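OK thread time. I've spent December and most of my evenings since then planning the equipment budget for our little sorting cell and I want to write it all down while it's fresh. Small arm, small budget, big feelings. 🧵

---

Background for new people: I help run a shared workshop, seven of us paying dues, and we want a tabletop arm that can pick small parts and put them in trays. Kitting, basically. Screws, spacers, foam bits, whatever members need bagged up. I am the one with the spreadsheet.

---

The number I got to work with is $3,907. Weird number, I know! It's what was left in the tools line after we replaced the bandsaw motor, and I was told I could have every cent of it if I could show a plan by January 2023. So I made a plan. I made four plans.

---

Plan one was one nice arm from Zaugg, used, 2014 model, with the original controller. I loved it. I drove out to look at it and came home glowing. Then Marcus Tillman asked what a replacement controller board costs and I went very quiet, and the quote came back higher than the arm.

---

Plan two was the same arm with a different controller. We don't need to talk about plan two.

---

Plan three is where it got fun. Printed arms! Hobby servos, brackets, a weekend of assembly. You can build one for a fraction of the used industrial price, and when a part cracks you print another one overnight. We already own the printer!! Why did I start anywhere else

---

Things I forgot to put in the plan three budget, in the order I remembered them: a power supply that isn't borrowed, spare servos, cable, clamps, a camera mount, trays, and something dark to put in the bottom of the trays.

---

On trays. I priced proper stacking bins from Hakden and they are lovely and I want a hundred and one of them. For testing, though, you need maybe two with a lip that the fingers can clear. Measure your gripper wide open before you order. Please. I had to send a set back.

---

The liner deserves its own post. Noemí Espinoza suggested black in the bottom of the tray and bright parts on top, so the camera has some contrast to work with. Cheapest line on the whole sheet and the one I'd fight hardest for.

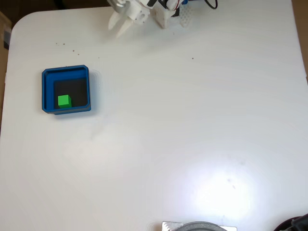
Blue tray, black liner, one green cube. I love this little cube so much

---

White tables are great until you put a light over them, so lighting is now its own row in the sheet. I had it under "misc" before. Soledad Villanueva does product photos and she talked me into pricing two diffused panels off to the sides in place of one bright thing overhead. Not expensive! Just has to be in there.

---

Also, a row for cleaning supplies. Brush, wipes, a hand vac. Crumbs and plastic bits get everywhere in a shop and I'd like the camera looking at parts.

---

Where the sheet stands now: roughly half goes to the arm itself and a full second set of servos. Then power and wiring, then camera and lights, then trays. What's left is a cushion I have promised not to touch until we've run the thing for a month.

---

Everett Yazzie pushed hard for the second set of servos and I pushed back, because it felt like buying a second arm. He asked how long shipping took on the first set. It took three weeks. Fine! Two sets! He was right and I told him so in the meeting.

---

Gripper question, still open. Two fingers will do cubes and blocks and most of the spacers. Flat washers, I don't know. Vinora has a small suction kit that would fit in the cushion, but see above, I promised. So washers stay a human job for now and I'm ok with that.

---

Software: zero dollars on the sheet, and a lot of hours. I put the hours in their own column. Xiomara Baptiste told me to do that on day one and I ignored her until plan three. It changes how you compare things! An arm that costs a bit more and comes with decent docs looks very different with that column filled in.

---

If you're budgeting one of these, start with the part you want picked up. Put it on the table and write down size, weight, color, how it sits. Then the tray. Then the gripper. Then the arm. I went in the opposite order and it cost me most of December.

---

Zolluveck (yes the cell has a name, we voted) gets its final purchase list next week. I'll post the sheet with the prices in once I've cleaned up the tabs. There's one called "sheet4 REAL" and it is not the real one.

---

Still looking for: a decent e-stop button that doesn't eat the cushion, and opinions on strain relief for the cable at the base. Send me your favorites, I'll read every reply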